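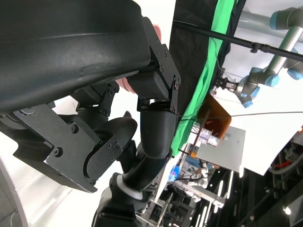 Hi all, back on the budget for the second bowl cell. I've read both quotes again and I'm leaning Tronine for the hands. The part I keep coming back to is fasteners - four small bolts on the finger bracket, plus screws on the side plate, and I'd like spares of every one of them in the order this time!
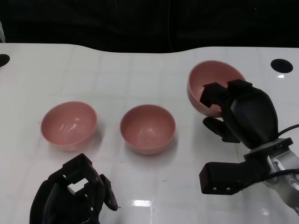
Hands and wrists

Rakton wants 16 weeks for a pair, Tronine says 10. For picking up pink bowls off a white table either would do, so lead time wins for me. 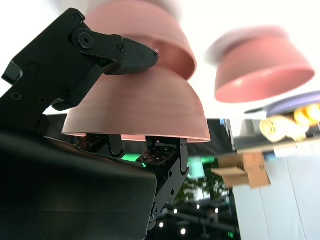 Fingertips and pads

Pads are 227 a set from Wirton and I'd put in for 3 sets (two bowls nested in one grip is a fair bit to ask of them). Can we move that to consumables so it doesn't eat the capital line?
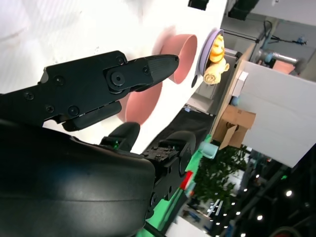 Kälin can still do the table and backdrop, but they want a yes by May. I'd say yes now and argue over the hands later.

On the earlier thread, someone wrote:
> Do we really need new hands for cell two, or could we
> split the pair we have and run one per table?

We could, but then no two-handed work on either. I'd rather wait and buy the pair.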